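Economia local | Comércio e serviços

Lavandaria Lemaire passa a recolher edredões e cobertores ao domicílio

A lavandaria Lemaire alargou o serviço de recolha ao domicílio a edredões, colchas e cobertores, que até agora só podiam ser entregues ao balcão. O novo horário entrou em vigor a 8 de março de 2018 e abrange todas as freguesias do concelho, incluindo as que ficam fora do circuito habitual da carrinha. 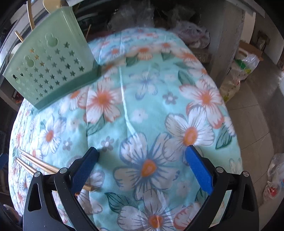 A recolha faz-se de manhã e a entrega no prazo de quatro dias úteis. No inverno, quando as peças demoram mais a secar, o prazo pode chegar a seis dias. O pedido é feito por telefone ou na loja, até às 18 horas da véspera.

Segundo Mafalda Azevedo, gerente da lavandaria, a procura por este tipo de lavagem cresceu desde novembro, mês em que a empresa instalou duas máquinas de maior capacidade. "Um edredão de casal não cabe na máquina da maior parte das casas, e quem mora num terceiro andar sem elevador não o quer carregar até aqui", afirma. Entre novembro e o final de fevereiro, a loja lavou 630 peças de cama de grande volume, contra 498 no mesmo período do ano anterior.

O transporte é gratuito para encomendas a partir de 30 euros. Abaixo desse valor é cobrada uma taxa fixa de quatro euros, que cobre a recolha e a entrega. As peças com enchimento de penas têm um preço próprio e são secas a baixa temperatura, num ciclo mais demorado. As de lã seguem para limpeza a seco.

A empresa pede aos clientes que retirem as capas antes da recolha e que avisem se houver nódoas antigas ou costuras abertas. Cada peça recebe uma etiqueta numerada à saída de casa do cliente, e o talão deve ser guardado até à entrega. Os artigos não reclamados ficam em armazém durante dois meses.

Para assegurar o serviço, a Lemaire contratou um segundo motorista e comprou uma carrinha usada, num investimento que a gerência não quis divulgar. A loja emprega agora sete pessoas, duas delas a tempo parcial. O balcão mantém o horário de sempre, com encerramento para almoço entre as 13 e as 14 horas.

Está também prevista uma tabela especial para alojamentos locais e pequenas pensões, com descontos de quantidade e faturação mensal. Inès Huet, que explora dois apartamentos turísticos no centro, já aderiu. "Na época alta mudo as camas quase todos os dias e as colchas eram sempre o problema", diz. A tabela será afixada na loja antes da Páscoa e poderá levar até 80 estabelecimentos, o limite que a lavandaria fixou para o primeiro ano.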